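Plevard Floors & Joinery
June 4, 2020

Thread on wood movement, mostly plank floors and solid tabletops. The same questions come in every heating season, so the answers are going in one place.

Wood gains and loses moisture until it balances with the air in the room. The board changes width as it does so. Change in length is small enough to ignore for indoor work.

Flat-sawn boards move more across the width than quarter-sawn boards of the same species. If the gap has to stay tight, buy quarter-sawn or buy narrow. A wide flat-sawn plank will show a seam in winter no matter who lays it.

Readings before laying: take them on the boards and on the subfloor, same meter, same species correction. We use the Levinico pin meter, setting 5 for light hardwoods. Check your own chart. The settings don't carry over between makers.

Leave an expansion gap at every wall, column and fixed base. Baseboard covers it. Do not fill it with caulk, grout or offcuts. On the Stosero job the gap had been packed with filler along one wall and the floor lifted at the opposite end.
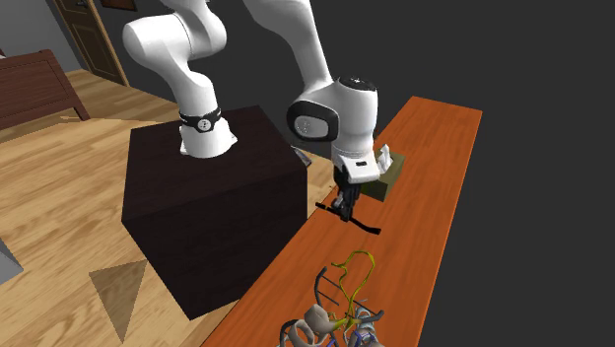 One reply says the gap matters less if the planks are glued down, and that a full-spread adhesive holds everything in place.

Partly right. Adhesive restrains the bottom face. The top face still wants to move, so the stress goes into cupping or into the bond line. Keep the gap. Glue-down is a fastening method and the moisture numbers still apply.

Heavy fixed items are a separate problem. A kitchen island screwed through a floating floor pins it at that spot. Set the island on the subfloor and run the planks up to it, with the gap left all the way round.

Tabletops follow the same rule. Fasten with slotted brackets or wooden buttons so the top can slide across the grain. Screws driven tight through a cross-grain rail will split the top along the weakest glue joint, usually in the first dry winter.

Finish slows the exchange and does not stop it. Coat both faces. A top with two coats above and bare wood below takes up moisture unevenly and cups. 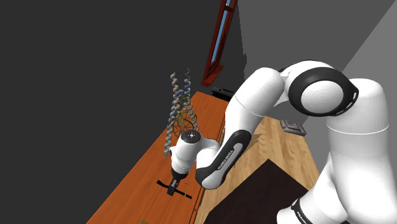 Wooden tables, with a double helix model on the far one.

Cupped boards: do not sand right away. Find the moisture source, let the floor settle, then measure again. Sand a cupped floor flat and it will crown when it dries out.

The shrinkage table we work from is sheet 3016 in the Panicker binder. We will type it up before October - the scan is too faint to post. Species requests go under this post.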